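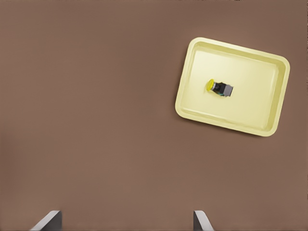
9 min read

3. Demonstration Collection

3.1 Task and workspace

All demonstrations were recorded in the Pinolow simulator on a two-arm station. The task is a sorting task with small cylindrical parts of the push-button type. Each part has a colored cap at one end and a dark body behind it. The operator has to pick up the parts and place them in the tray assigned to their cap color, or leave them on the table if no tray is assigned. We used two shallow trays with raised rims, one pale yellow and one red, on a plain brown tabletop. The tabletop has no texture. We kept it that way so that a policy could not use marks on the surface to find its position.

Part positions were drawn at random at the start of each episode. An episode may begin with a part already in a tray, and such a part can be correct or incorrect for that tray. Early trials had no episodes of this kind, and policies trained on them tended to ignore the inside of the trays altogether.

3.2 Remote control interface

Operators controlled both arms through Prellska, a pair of handheld controllers whose position and rotation are mapped to the two grippers. Motion is relative. Holding the side button links the hand to the gripper, and letting go freezes the arm so the operator can bring the hand back to a comfortable place. The trigger sets the opening of the fingers. We tried absolute mapping first and dropped it after operators reported tired shoulders in sessions longer than one hour.

The operator sees an overall view of the station and a view from each wrist. In the wrist view the fingertips stay visible at the lower border, and most operators said they used them to judge alignment in the last part of the approach. The overall view was used mainly to keep the arms apart. Figure 2 gives the overall view with the grippers near the middle of the table, where most of the contact between arms took place. 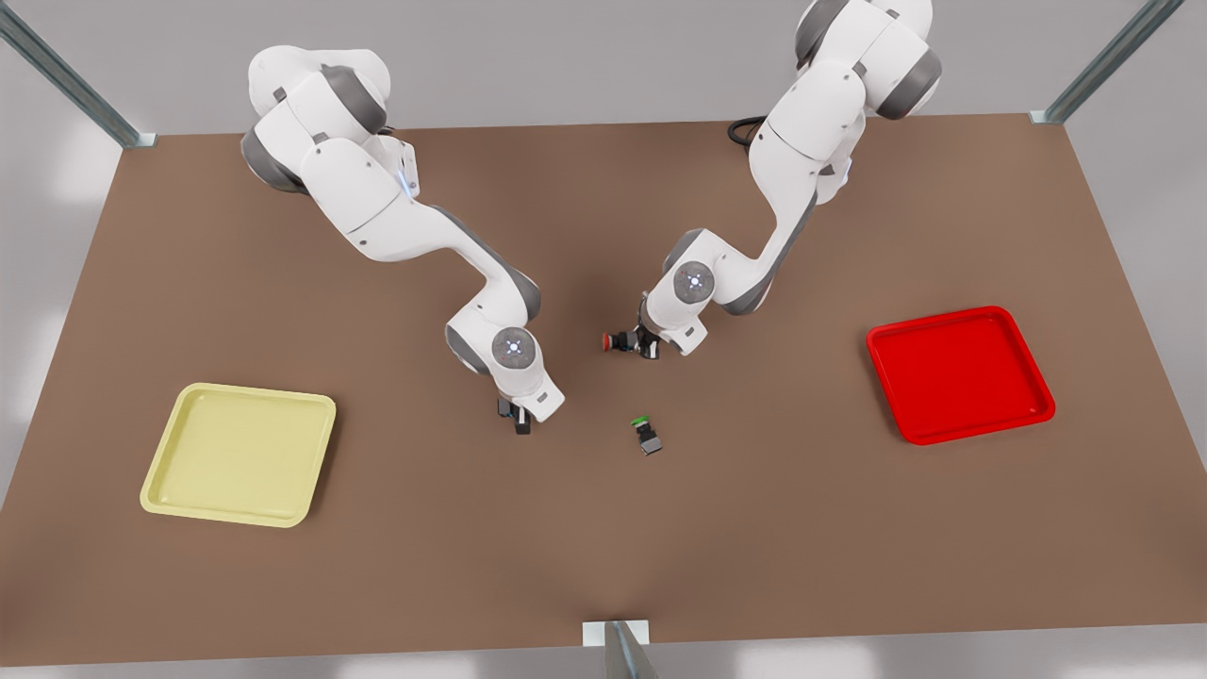
Figure 2. Overall view of the two-arm station, with the yellow and red trays on either side of the table.

3.3 Teaching by hand

For comparison, a second set of demonstrations was made by hand on the Bednárik rig, a passive pair of arms with the same joint layout. The operator holds the rig near the wrist and moves it through the task, and the joint angles are copied to the simulated arms. There is no clutch, so the motion is continuous from start to finish. Paths made this way were smoother, but fine placement was harder, as the operator had to carry some of the weight of the rig while closing the fingers.

3.4 Procedure and filtering

We kept 300 episodes by remote control and 62 by hand. Every operator practiced before recording, and practice episodes were thrown out. Operators were told to use whichever arm was closer to the part and to avoid passing parts between grippers. The instruction was followed unevenly, and we left the handovers in the data.

An episode was rejected if a part fell off the table, if the arms collided hard enough to trigger the simulator's force limit, or if the operator stopped moving for more than 3 seconds. Short pauses were trimmed with the Zornura toolkit, which also resampled both sets to a common rate. We did not correct or smooth the paths in any other way. Failed grasps followed by a successful second attempt were kept, and they are labeled as recoveries in the data files. Section 4 reports results with and without them.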